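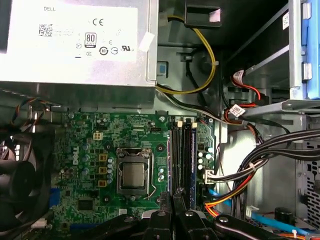 Fig. 3. Label side of the Dell supply, 80 PLUS badge in the middle, yellow and black pair looping off to the right.

January, 16.40

Idle draw log, bench machines. Carrying on from the last entry, where the totals for the Jillow rack did not agree with the wall meter. Fitriani Sopacua had entered the standby figures in the wrong column. Corrected now; the old sheet is struck through and kept at the back of the folder.

Method as before. Plug-in meter between socket and machine, screen off, network lead in, left for 21 minutes before the first reading. Readings taken by hand. The Nnaji meter drifts when it is warm so it has been put aside until it can be checked against the other one.

Log reference 1239 is the desktop used for the Floltent builds. Mean at idle 217 dW, so 21.7 W. Higher than I would like for a machine that does nothing overnight. Sleep is switched off in the settings, reason not recorded. Turned it on and set the delay to 21 minutes. Left a note on the keyboard.

Efficiency badges are no help with this. Basic 80 PLUS is tested at 20, 50 and 100 per cent of rated load, and our idle sits well under the lowest of those. Do not use the badge figure to work back from wall draw to internal load. Last year's sheet did that for every row and the column should be ignored.

To do:
Repeat 1239 with the network lead out.
Ask Jernevbridge whether their tariff still has the night rate.
Second meter back from Fitriani before the next run.
Check that the overnight build starts after wake. If it doesn't, sleep goes off again and the draw stays as it is.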